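Filed under: Home Health, Cold & Flu Season, Reader Reviews

I bought the Flenetti ear thermometer in March, when both kids had a cough and our old stick one had started giving me a different number every time. It cost $52, and I've used it enough by now (far too much, my sister Pramila would say) to have opinions!

The good stuff first. A reading takes four seconds, the screen lights up green or red, and my youngest barely stirs when I use it at night. I checked it against the one at our clinic on a Tuesday morning and they matched to the decimal, so I quit worrying about that.
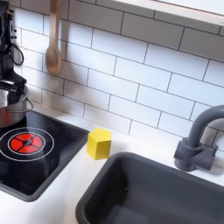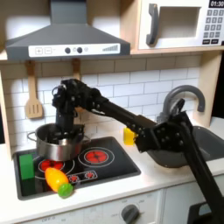 Play kitchen

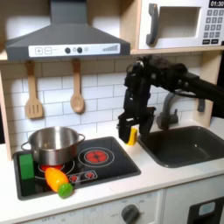
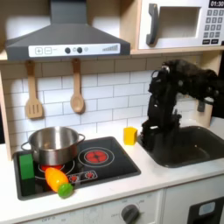 What bugs me

The probe covers. You get a little bag of them and then you're buying refills, and the Jisau ones from the drugstore fit but pop off if you look at them wrong. The beep is loud too, and I still haven't found a way to mute it. The memory button only brings up the last reading, so I keep a notepad by the bed like my grandmother did.

I'd buy it again, though I'd order extra covers the same day. Four stars from me.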